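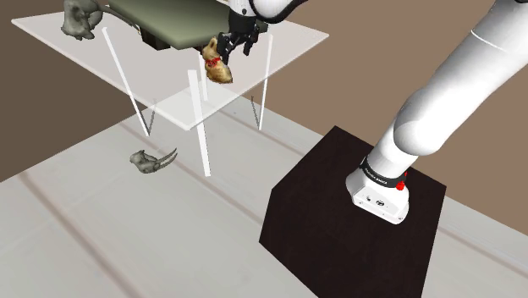
Trorex opened its training lab in Greltemville to visitors on Apr 13, 2021, and I signed up mostly to see how people teach a robot arm by remote control. The first station was all in simulation. You sit at a desk with a hand controller, and what you move is a white arm on a black pedestal, drawn on the screen next to a glass-topped table. The task set there is called Nurkumine, and it is plain pick and place: toy animals and a green tray. In the picture the gripper has a small tan-brown animal with a red band around its middle and is holding it over the glass. One gray horned dinosaur is on the table beside the tray and another is lying on the floor.

Leidy Grajales runs the station. She told us each new operator has to record 100 demonstrations before any of them go into a training set, and that the early ones get thrown out. A good one takes 12 seconds. Mine took much longer. The hard part is depth. On a flat screen I could line the fingers up left to right without trouble, but I kept closing them in front of the toy. Grajales said to come in from straight above and watch the gap under the fingers.

The controller is simple enough. Tilting your hand tilts the wrist, a trigger closes the gripper, and a foot pedal lets you freeze the arm while you move your hand back to a comfortable spot. I forgot the pedal twice and ended up with my elbow against the chair.

The second room had real arms, 8 of them, and no controllers at all. There the operators take hold of the wrist and walk it through the job by hand, which the staff call Yap for reasons I did not catch. It is slower to set up and harder on the shoulders, but you can feel when a part seats. I got a peg into its hole on the second try – better than anything I did on the screen.

I asked which method they prefer. Grajales said it depends on the job. Simulated runs are cheap to repeat and a dropped toy costs nothing, so they start there. For tight fits they want a person's hand on the arm. The shared log listed 858 accepted runs for the toy task so far.

The tour is free and the next one is in August. Parking is behind the building, and the entrance is on the side with the loading dock. Wear flat shoes if you want to try the pedal.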